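Best glue for a leaky hiking boot sole?

sivstead_sue
2021-12-07
My boots split at the toe on the Drarero loop in August and I love them too much to toss them! Anyone had luck gluing at home?

gavin_sutherland
Yes! Two pairs so far. Sand both sides, clean with alcohol, thin coat of urethane glue, clamp for a full day. Mine have done 60 miles since and still look great.

mudlark2148
Have to disagree with Gavin. If the foam midsole is crumbling, glue just holds crumbs to crumbs. Get them resoled.

gavin_sutherland
Fair, but hers split at the toe, that's usually the bond and the foam is fine. Press it with a thumbnail first. And a resole was $60 last I asked, the glue is way less. 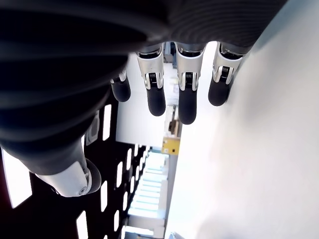 Oh, and wrap the toe with strips of old bike tube while it cures (so much better than clamps on a curve!). Wipe the squeeze-out early.

mudlark2148
Bike tube I'll give you. Still say resole.

sivstead_sue
Thumbnail test passed, foam is springy! Picking up glue tonight, you two are the best.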